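Week 5 handout: Sorting tasks and what they are supposed to show

Read before Friday's seminar, 20/02/2026. Bring the Kleinschmidt chapter, even if you disliked it.

We left off with the claim that sorting colored shapes tells you how a child groups the world. Give a child some blocks, say "put together the ones that belong," and watch. Sort by color first and you are at one stage, sort by shape and you are at the next. It is a tidy story and I would like you to distrust it.

The oldest worry is the instruction itself. "Belong" is a strange word to use about blocks. Hywel Wogan's version used "go together," the Netier version used "are the same," and the results moved. If two wordings of one request give different stages, I don't see how either can be measuring the stage.

Then there are the materials. A set of cylinders and star prisms in red and green looks neutral, and it is usually written up as if it were. But red against green is a loud contrast. A cylinder against a star is loud too, seen from above, and a good deal quieter from table height, where a child sees mostly the sides. Small children sit low. You would want to know the eye level before saying anything about shape preference, and most write-ups don't give it. 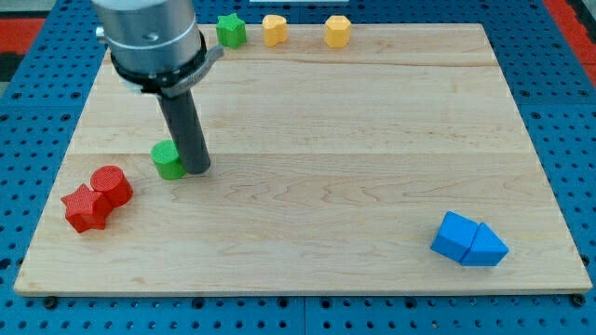
Starting layout gets even less attention. Two red blocks already touching is halfway to a color pile before anyone has been asked to do anything. A loose row along the back invites the child to finish the row. Wogan shuffled the blocks between trials, or says he did – there is no record of the layouts. In the Bretia replication the same layout was used for all 62 children, so whatever it nudged them toward, it nudged all of them.

The Erkov sample was larger (103 children, 330 sorts) and people cite it as if size settled the matter. It doesn't. More sorts of a badly described task is still a badly described task. Pawłowska School did keep layout sketches, and I have put 20 of them in the course folder.

Kleinschmidt's reply is that noise of this kind washes out. Sometimes. It washes out if it is random, and a layout picked by an adult who likes things neat is not random.

For the seminar:

Pick two of the sketches and say which sort each one makes easier. Write down your reasons before comparing with your partner.

Draft one instruction that avoids "same," "belong" and "together." I have tried this since June and have nothing I like.

Reading for next week is chapter 4, skip the appendix.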